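Search the site Search Go

Why Do Metal Bins Get So Scratched?

Find something metal in your house that gets used a lot. A baking pan is good. So is a lunch tin, or the bottom of a wheelbarrow. Now tilt it toward the light and look along it sideways, with one eye shut if that makes you feel more scientific.

Scratches, aren't there? Hundreds of them, going every which way. Your baking pan has had a hard life and has never once complained.

Metal bins have it worse. A bin's whole job is to have things dropped into it and dragged back out, over and over, until somebody buys a new bin. Every one of those things can leave a mark, and the marks are worth a look.

Start with the word "scuff." A scuff is a shallow rub, the sort your shoe gets when you walk too close to a curb. A scratch is thinner and deeper. It happens when something hard and pointy plows a tiny ditch through the surface. If you could shrink down to the size of a flea, you would see little banks piled up on both sides of it, and you would also have bigger problems than scratches.

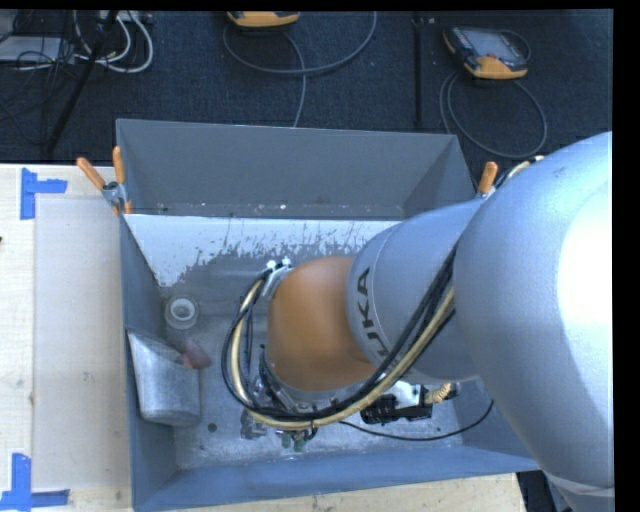

Scuffed floor, streaky back: a deep metal bin with a robot arm reaching in.

Metal can be scratched by anything harder than it is. Steel is pretty hard, so a banana will not bother it. Another piece of steel will. So will sand, which is full of a mineral called quartz and is tougher than it looks at the beach.

Paint gives up much sooner. When a painted bin gets scraped, the paint comes away in streaks with ragged edges, and the metal shows through. On plain steel, that bare spot can meet air and water and begin to rust. Rust is what you get when iron and oxygen join up, and they are in no hurry. They can wait for you to leave your bike out.

Why do bins have sloping walls, by the way? Some do and some don't. A slope helps things slide down toward the floor, where they are easier to reach. It also means the wall gets rubbed by everything on its way down.

Try it yourself

You need 2 old metal lids (ask first, and don't pick the good ones), a coin, and a spoonful of dry sand. Rub the coin on one lid. Sprinkle sand on the other and rub it with a scrap of cloth for 90 seconds. Tilt both lids toward a window. Which one has long lines, and which one just looks cloudy?

Put the sand in the trash when you finish. It does not go down the sink, whatever your brother says.

Written by Felista Mussa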